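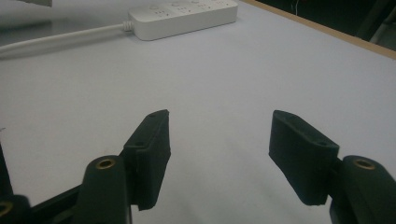 I've kept a paper recipe binder for years, and every June I take the whole thing apart and put it back together so it works again for another twelve months. It eats most of an afternoon, I look forward to it way more than I should, and it starts with getting a big stretch of bare table. A pale tabletop like this light gray one is my favorite for the job, as stained index cards and little torn-off clippings show up on it right away (on my old dark oak table I lost a pickle recipe under my own elbow). Clear yours off, wipe it down, let it dry, and then dump out the binder.

## Step 1: Sort by when you cook it

I used to sort by course, like a real cookbook. Soups, mains, desserts. Then my neighbor Vibeke Riis showed me hers, which goes by when she makes things: weeknights, slow weekends, company coming, holidays. I switched that same week! When I'm hungry at 6 p.m. I don't care if something is technically a soup, I care if I can have it on the table before everybody gets cranky.

So make your piles like that. Mine are:

- Weeknight
- Weekend
- Company
- Holiday
- Haven't tried yet

That last pile will be the biggest. Don't fight it.

## Step 2: Thin out the untried pile

Go through it fast, one card at a time. If you wouldn't make it in the next year, out it goes. I pulled 66 cards last time and haven't missed one, except maybe a plum cake from my aunt Edeltraud Haslinger that I ended up fishing back out of the recycling (her handwriting, I couldn't do it).

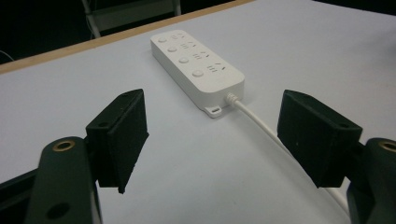

## Step 3: Fix the bad cards

Anything you can't read anymore gets copied out fresh. Use a pencil or a waterproof pen, please, my gel pen cards all turned into blue clouds the first time they met a wet spoon. While you're copying, write down the changes you really make. My bean stew card said 4 cloves of garlic for years and I've never once used fewer than eight.

Put the pan size at the top of every baking card too. Past me left that off constantly.

## Step 4: Sleeves and tabs

Sleeve only the recipes you cook from a lot. Two cards fit back to back in one sleeve, and the rest can get hole-punched and go in bare. Tabs stick out better if you put them on the sleeves before loading everything into the rings.

Leave 2 empty sleeves at the end of each section. You'll fill them by fall, and then you won't be stuffing loose cards in the front pocket like I did all last winter.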